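Lining up and stacking tumblers — quick how-to

Posted by Faustine Arnaud, 21 Jul 2019

Got asked again how I sort the cups before putting them away. Takes 2 minutes. Fast version.

What you need
Three tumblers, different colors. A dark cloth, matte if you have one. Pale cups show up way better on it.

Step 1. Spread them out
Cloth flat, cups on top, mouths up. Leave space for a hand between them. Slanted line is fine, neatness comes later. 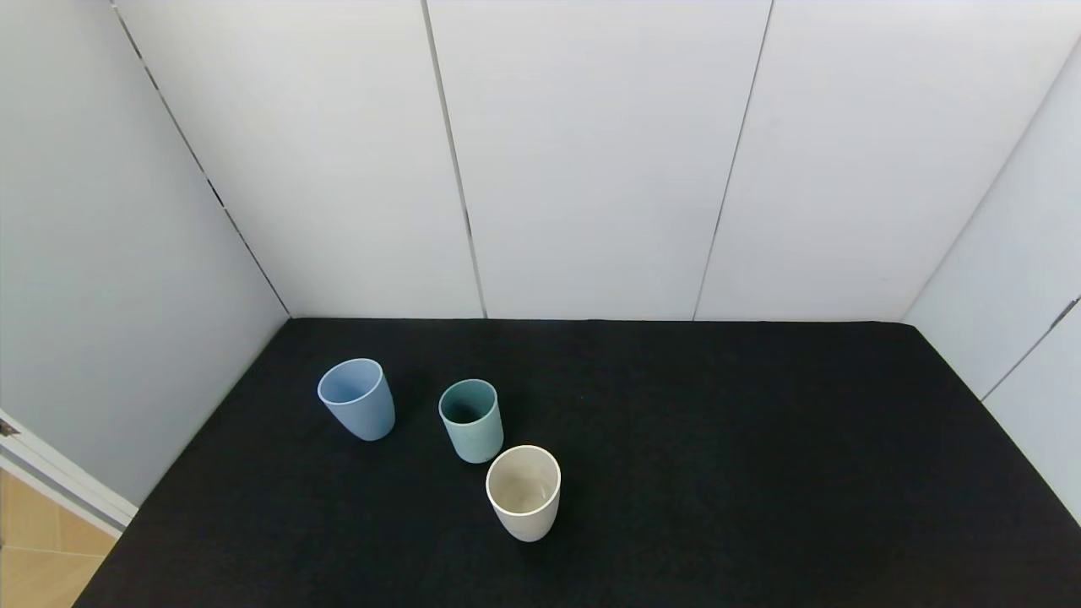

Step 2. Pull them together
Pick one cup to move. I go with the cream. Hold it by the side, low over the cloth, and bring it in next to the blue one. Slow at the end — rims catch if you rush. 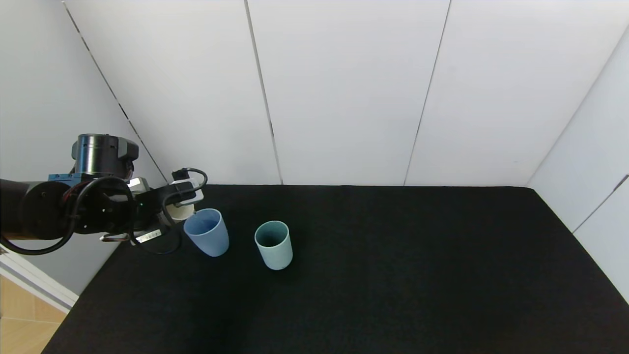

Then set it down and let go before you touch the next. Moving two at once is how mine ended up on teh floor in June. Nudge the bases, not the rims.

Step 3. Straighten the row
Get down low and look along the cups. Fix whichever one sticks out. Small gaps ok.
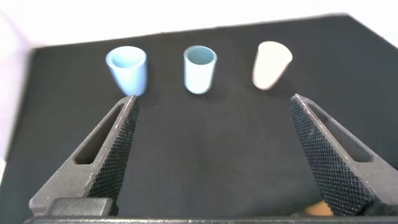 Step 4. Stack
Cream goes in first, then the other two, no twisting. If they stick, lift out and try agian. Shake the cloth, fold, done.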